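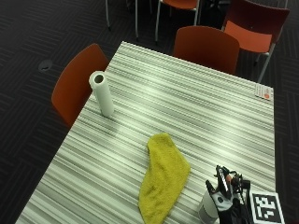
3 min read

I have been meaning to write about cleaning tables ever since we moved to Candden in February, which I realize is not a subject that makes anyone sit up straight, but it has been on my mind and this is where I put such things.

The old house had one big oak table that forgave everything. You could leave a ring on it for a week and it would simply become part of the family. A smooth striped top is another matter altogether! Crumbs vanish on the charcoal bands and stand up and wave at you on the pale ones, and smears do just the opposite. I wiped one three times the other evening before I thought to crouch down and look along it against the light, and there they all were, my own circles.

So now I keep two things within reach, a roll of paper towels and a yellow microfiber cloth. The paper is for the first pass, anything sticky or greasy that I would never want to wash out of a cloth (jam, mostly, and that orange oil from the Brurden bakery's cheese rolls). Then the cloth goes over, barely damp, following the stripes from one end to the other. After that I turn it to a clean side and go over it again dry - this is the part I used to skip, and it makes all the difference.

The cloths came in a pack of 9 from the hardware store in Bikatthorpe, and I wash them by themselves with no softener. My aunt swore by softener for everything, bless her, but it leaves them slippery and they just push the water about. Mine dry over the back of a chair, and by breakfast they're ready to go again.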